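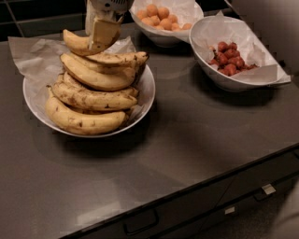

Seit wir umgezogen sind, habe ich ein Obstproblem. Also kein richtiges Problem, es ist eher so, dass ich viel zu viel davon kaufe und dann jeden Morgen vor der Arbeitsplatte stehe und überlege, was zuerst wegmuss. In der alten Wohnung lag alles in einer einzigen Schale. Unten die Äpfel, oben die Bananen, dazwischen irgendwo eine vergessene Kiwi, die ich meistens erst am Geruch bemerkt habe. Schön war das nicht!

Jetzt gibt es also Schalen. Mehrzahl! Und zwar weiße, ganz schlichte, die auf der dunklen Platte ziemlich gut aussehen, finde ich. Ich habe sie bei Hudberg im Ausverkauf mitgenommen, 16 Euro das Stück, und wollte eigentlich nur eine. Parveen war dabei und meinte trocken, eine Schale sei bei mir ja wohl ein Witz. Sie kennt meine Einkäufe.

Die größte gehört den Bananen. Wir essen hier wirklich Unmengen davon: im Müsli, im Shake, nach dem Laufen, abends vor dem Kühlschrank im Stehen (ich). Die kommen getrennt vom übrigen Obst, vor allem von den Äpfeln, weil sie sonst noch schneller braun werden, als sie es ohnehin schon tun. Ich staple sie quer übereinander, mit der Rundung nach vorn, und versuche, die gefleckten nach oben zu legen, damit sie zuerst gegessen werden. Klappt so mittel. Mein Mann greift grundsätzlich nach der glattesten, gelbsten Banane, egal wo sie liegt, und ich darf dann die mit den braunen Streifen essen. Wobei ich die sogar lieber mag, aber das sage ich ihm nicht.

Und nun zum Papier, denn danach hat meine Schwiegermutter beim letzten Besuch als Erstes gefragt. Ja, ich lege die Schalen mit Backpapier aus. Angefangen hat das nach einem Pfirsichunfall im August, über den ich nicht weiter schreiben möchte, nur so viel: Ich habe mit einem Holzstäbchen Fruchtfleisch aus einer Ritze gekratzt. Seitdem kommt immer ein Bogen darunter. Ich knülle ihn vorher einmal kräftig zusammen und streiche ihn wieder halb glatt, dann schmiegt er sich besser in die Rundung. Die Ecken stehen trotzdem über und machen, was sie wollen. Am Anfang habe ich sie noch mit der Schere rundgeschnitten, das habe ich genau zweimal gemacht. Inzwischen dürfen sie abstehen, sieht ein bisschen nach Marktstand aus.

Gewechselt wird, wenn ich neu einkaufe. Obst raus, Papier raus, Schale kurz auswischen, neues Papier rein, altes Obst obenauf. Das dauert keine fünf Minuten, und man sieht dabei gleich, was matschig geworden ist. Mehwish Orakzai, meine frühere Nachbarin, hat mir außerdem geraten, die Stiele der Bananen mit Folie zu umwickeln. Hab ich probiert, war mir zu fummelig, und einen großen Unterschied habe ich auch nicht gemerkt. Falls jemand von euch darauf schwört, schreibt es mir gern in die Kommentare, ich lasse mich überzeugen!

Was mit den ganz braunen passiert, könnt ihr euch denken. Bei uns gibt es fast jede Woche Bananenbrot, und weil ich das Rezept inzwischen schon mehrfach verschickt habe, schreibe ich es jetzt einfach mal auf:

400 g sehr reife Bananen (ohne Schale gewogen)
2 Eier
250 g Dinkelmehl
80 g weiche Butter
60 g brauner Zucker
1 Päckchen Backpulver
1 TL Zimt
eine Prise Salz
eine Handvoll Walnüsse, wenn welche da sind

Die Bananen mit der Gabel zerdrücken, ruhig grob, ich mag es, wenn man noch Stückchen findet. Butter und Zucker verrühren, Eier dazu, dann die Bananen. Mehl, Backpulver, Zimt und Salz mischen und nur kurz unterrühren. Ab in die Kastenform und bei 175 Grad Ober-/Unterhitze knapp eine Stunde backen, nach 50 Minuten mal mit dem Stäbchen reinpiksen. Meine Form ist die alte von Poltwood, die klebt inzwischen an jeder Ecke, deshalb kommt auch da Backpapier rein. Ihr merkt, ich habe einen gewissen Verbrauch.

Wenn mir selbst das Backen zu viel wird, schneide ich die Bananen in Scheiben und friere sie ein. Flach auf einem Brett anfrieren lassen und erst danach in die Dose füllen, sonst hat man einen einzigen Klumpen und steht mit dem Messer davor. Frag nicht.

Nächstes Mal zeige ich euch den Vorratsschrank. Der ist noch nicht fertig, da fehlen noch zwei Böden und meine Geduld, aber die Gläser sind immerhin schon gespült.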